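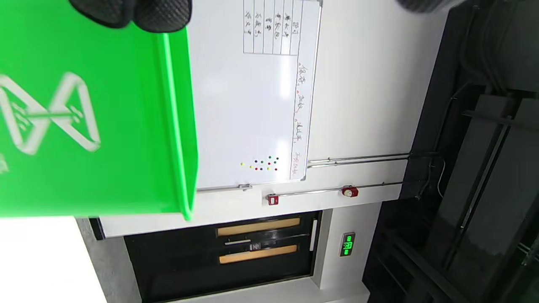

Bridarum – Wörterliste Abfall und Kompost, Chinesisch / Englisch / Deutsch
README zum Datensatz, Stand 05.09.2024

Was drin ist

Bridarum ist eine dreisprachige Sammlung von Begriffen, die auf Mülltonnen, Aushängen, Abfuhrkalendern und Sortierhilfen stehen. Angefangen hat das Ganze als private Vokabelliste, weil mein Wörterbuch bei Wörtern wie "Biogut", "Restmüll" oder "Wertstofftonne" so herrlich danebenlag. Inzwischen sind es 3000 Einträge, und ich finde das Thema immer noch großartig! Kaum ein Wortschatz ist so alltäglich und gleichzeitig so regional zerklüftet.

Jeder Eintrag hat eine chinesische Form in Kurzzeichen, die Umschrift in Pinyin mit Tonzeichen, eine englische und mindestens eine deutsche Entsprechung. Zu 1000 Einträgen gibt es zusätzlich einen Beispielsatz in allen drei Sprachen. Die Sätze sind selbst geschrieben und dürfen frei verwendet werden.

Dateien

begriffe.csv: die Hauptliste, UTF-8, Trennzeichen Semikolon
saetze.csv: Beispielsätze, über die Spalte id mit der Hauptliste verknüpft
varianten.csv: regionale Formen (Österreich, Schweiz, Taiwan, Hongkong)
quellen.txt: woher ein Begriff stammt, soweit ich es notiert habe
LIZENZ.txt: CC BY 4.0

Spalten in begriffe.csv

id: laufende Nummer, bleibt bei Löschungen frei
zh: Kurzzeichen
pinyin: Umschrift, Silben eines Wortes zusammengeschrieben
en: englische Form, wie sie auf Schildern steht, auch wenn sie holprig ist
de: deutsche Form, mehrere durch Schrägstrich getrennt
gruppe: eine von 37 Sachgruppen, z. B. Küche, Garten, Papier, Elektro, Sperrgut
register: amtlich, umgangssprachlich oder veraltet
bemerkung: alles, was sonst nirgends hinpasst

Die Spalte bemerkung ist mein heimlicher Liebling. Da steckt zum Beispiel die Sache mit den Knochen: Große Knochen gehören in manchen chinesischen Städten zum Restmüll, kleine zum Küchenabfall, und in deutschen Gemeinden hängt es gern am Landkreis. Wer übersetzt, muss so etwas wissen, sonst stimmt zwar das Wort, aber die Banane landet in der falschen Tonne.

Ein Eintrag, etwas genauer

厨余垃圾 (chúyú lājī) ist der Begriff, an dem ich am längsten gesessen habe. Wörtlich sind das Küchenreste plus Abfall. Im Englischen liest man "food waste" oder "kitchen waste", beides ist erfasst. Im Deutschen wird es knifflig: "Bioabfall" schließt den Grünschnitt mit ein, "Speisereste" klingt nach Gastronomie, "Küchenabfälle" trifft es meistens am besten. In Shanghai heißt dieselbe Kategorie amtlich 湿垃圾, also "nasser Abfall", und das steht als eigener Eintrag mit Querverweis drin.

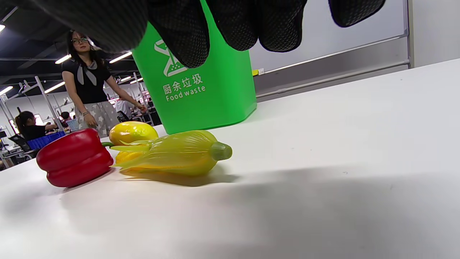

Zum Eintrag 厨余垃圾: grüner Behälter mit der englischen Aufschrift "Food waste".

Auch Piktogramme habe ich beschreibend mit aufgenommen, soweit sie zu einem Begriff gehören. Diese Ecke ist noch dünn, hier freue ich mich besonders über Zuwachs.

Woher die Begriffe kommen

Der Grundstock stammt aus der Liste Okgate, die nicht mehr gepflegt wird und gemeinfrei ist. Davon habe ich alles Doppelte entfernt und die Umschrift komplett neu gesetzt. Dazu kam das Glossar Reisinger, ein kleines Heft über Kompost und Gartenbau mit wunderbaren Wörtern wie "Rottegrad" und "Siebüberlauf". Der Rest ist gesammelt: Aushänge in Treppenhäusern, Faltblätter, Wertstoffhöfe, Reisen.

Bekannte Lücken

Kantonesisch fehlt fast ganz. Bei Batterien und Farben ist die Zuordnung der Gruppen uneinheitlich, das räume ich noch auf. Langzeichen stehen nur in varianten.csv und dort nicht vollständig. Einige österreichische Formen (Mistkübel!) sind als umgangssprachlich markiert, obwohl sie in Wien auch amtlich vorkommen.

Benutzung

Die CSV-Dateien lassen sich direkt in Karteikartenprogramme einlesen. Mit dem Skript Curnard, das im Ordner werkzeuge liegt, kann man nach Gruppe oder Register filtern:

python curnard.py --gruppe kueche --register amtlich

Die Ausgabe landet in auswahl.csv. Vorhandene Dateien werden überschrieben, also vorher umbenennen.

Änderungen

Version 2: Spalte register neu, Beispielsätze ausgelagert, Tonzeichen bei 垃圾 vereinheitlicht
Version 1: erste Fassung, im Juli hochgeladen

Mitmachen

Neue Wörter bitte als Zeile im Format von begriffe.csv schicken, id leer lassen, Fundort in die bemerkung. Dialektformen sind ausdrücklich willkommen, Korrekturen an meinem Pinyin erst recht.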